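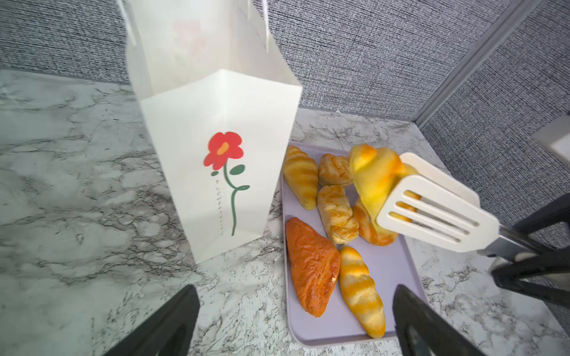
4.2 Bagging baked goods

Figure 3. Bakery task, wrist view: a bun on the slotted spatula, with the paper gift bag standing beside the tray.

Counter service is a useful test because the pieces differ in shape and the bag is light. We ran 64 trials with the Vokau controller, 8 for each starting layout. An operator, I-hsuan Tai, reset the counter between trials.

Lifting was the easier half. Most failures came at the bag, where the spatula pushed the rim before the bun was over the opening – a mistake the wrist view often hid. Flaky pastries also slid more than round buns. At this level we would not leave the system alone at a shop counter. Section 4.3 repeats the task with tongs.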